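February, a bit after 7 a.m., sourdough bench notes

Starter finally woke up! I fed it the Yammine rye last night (333 g, a silly amount) and it had climbed nearly to the lid by the time I got in. Smells like green apples, which I'll take.

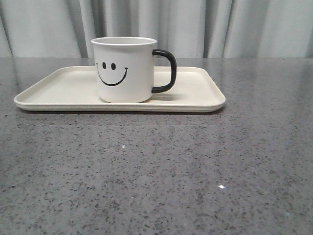 Notebook p. 44

Coffee first, then mixed the Ulus dough wetter than last week's. Sticky, but it came together after the second fold.

We use cookies to improve your visit. Accept | Manage settings

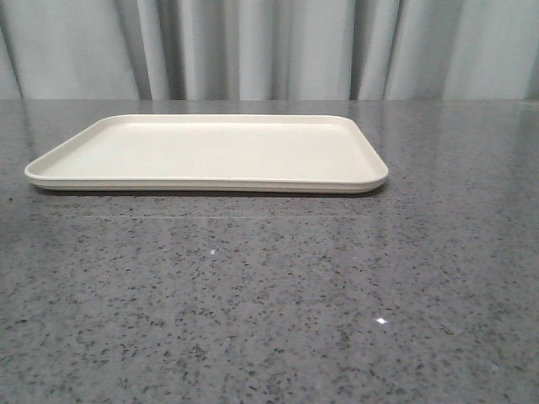

The Plusis batch I'm less sure of. Crumb was tight again, and I think I keep rushing the bulk rise. Next try: leave it an extra hour and keep my hands off it. Also need to order more bran from Wendov.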